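Ticket: Morning pressure drop, Rornden upper zone
Opened: 2020-03-02
Status: Open, pending valve work
Priority: Normal (I asked for High)
System: Rornden standpipe, 6-inch feed to upper zone, Clerko level controller, Mustonen altitude valve

Problem as reported

Customers at the top of Rornden Hill lose pressure in the early morning. The chart recorder at the top hydrant shows a drop of up to 27 psi, starting before breakfast and mostly gone by mid-morning. There are 245 connections in the zone and the calls come from the high end only. The Clerko screen shows the standpipe at 132 feet the whole time, which is the overflow level. So according to the controller we have a full tank and no problem.

I don't believe the controller. A tank feeding a zone through the morning peak ought to move at least a little, and the line on this trend looks drawn with a ruler.

Vendor first response

Clerko support wrote back that the level reading is "within expected behavior" and asked us to check for a main break. We already had. The crew walked the whole run and listened at every service we could get to. No break, no wet ground, and night flow is where it has been since we put the meter in. They also suggested that customers may have partly closed shutoffs or clogged aerators. On every house on one street, at the same hour, I doubt it. We checked a few taps anyway, outside spigots first, and got the same low numbers as the hydrant. 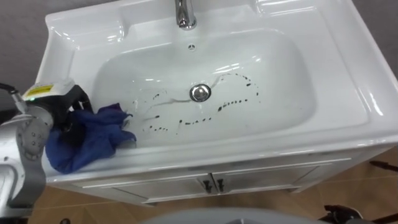 Checking the level transmitter

Pulled the last month of data from the controller. The level value is the same to the last digit for hours at a time. Real water does not do that. Wind alone will put a wiggle on it.

Put a test gauge on the sample tap at the base of the standpipe and watched it through one morning. The gauge fell slowly and steadily. The screen stayed at 132. Sent both to Clerko. Their answer was that the test gauge might be out of calibration. It was checked against the shop standard that same week, and I took a second gauge along the next morning. Both gauges read the same.

Opened the transmitter box. Terminals tight, no corrosion that I would worry about. Signal at the transmitter changes as it should. Signal at the controller input changes too. The number on the screen does not. That puts it inside the controller as far as I am concerned.

Clerko then told us about a setting called "hold last good value," which is on by default after the last software update. If the input changes faster than a set limit, the controller decides the reading is bad and keeps the old one. They describe this as a feature. We were not told about it when the update went in, and I can't find it in the release notes they sent us. Asked them to point to the page. No answer on that part.

Turned the setting off. The trend now moves with the gauge.

Does that explain the pressure drop?

Only partly, and I want this on record because the vendor has already asked to close the ticket. With the reading stuck at full, the pump got no call to run during the peak, and the tank drew down. Fine. But the fall at the base gauge was small. It comes nowhere near what we lose at the top hydrant. Something between the tank and the hill is eating the rest. 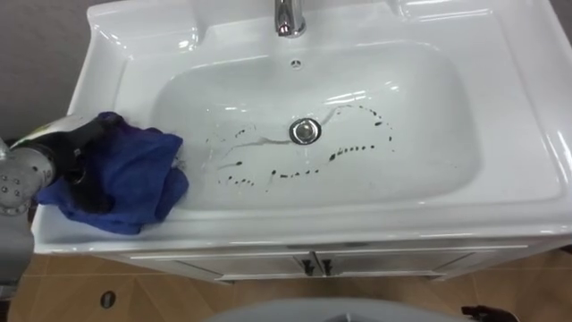 The pump has now been running on a true level for a week and the morning drop is smaller but still there. Someone in the office called that fixed. It isn't. Put one recorder on each side of the Mustonen altitude valve and ran them overnight. Both sides match until the flow picks up, then the downstream side sags and stays down until demand falls off. The valve is not opening all the way, or there is something in the line right at it.

Gresetti, who rebuilt the valve last May, say it was fully tested before it went back in the vault. I asked for the test sheet and got an invoice. They think the strainer on the pilot line is plugged. Could be, and it is the cheapest thing to look at, so we will look at it first. I would not bet on it. The stem indicator stops well short of where it stopped before the rebuild, going by the old paint mark on the bracket.

Next steps

Clean the pilot strainer and rerun both recorders.
If there is no change, isolate the valve, feed the zone through the bypass for one morning and compare at the top hydrant. Gresetti to be on site for this.
Clerko to confirm in writing that "hold last good value" will not come back on with the next update.
Tell customers on the hill before the bypass test. They may see some cloudy water when the flow changes direction in the old line.

Do not close this ticket on the controller fix alone. It was closed once already and I had to reopen it.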